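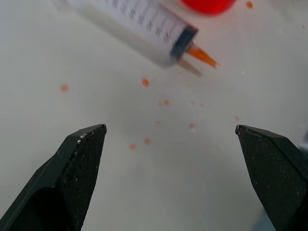 Gripper fingers over a pale surface.

Shek Hiring Pledges, README

What it is

A table of public promises by employers to hire veterans and military spouses, matched where we could with what the same employers later reported. Compiled by Tzu-hsuan Ko. Checked, and argued over, by Kwok-wai Cheung.

Coverage

38 employers, one row per pledge. Only 9 ever published a follow-up number. Treat the other rows as press releases with a date column.

Files

pledges.csv: employer, wording of the promise, headcount promised, deadline
followups.csv: whatever the employer said later, copied word for word
notes.txt: disputes between the two of us, mostly unresolved

Known problems

"Military community" means whatever the employer wants it to mean. Flakine counts reservists, spouses and adult children. Bornonetti counts people who ticked a box on the application, hired or not. We kept both definitions as given and wouldn't add them together.

Most pledges don't say if the jobs are new. Part-time and seasonal work is usually mixed in. Retention is missing nearly everywhere, so please don't cite this table as evidence that a program works.
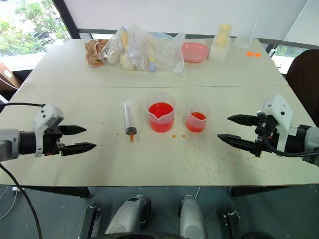
Two arms and a small set of vessels on the table.

Trirnetar changed its target 2 times. Both versions are in the table, marked a and b.

Updates

Every January, if the employers put out anything worth copying. Version 3 dropped the "met goal" column. It rested entirely on the employers' own say-so.

Corrections are welcome with a source we can open. A quote from a recruiter won't do.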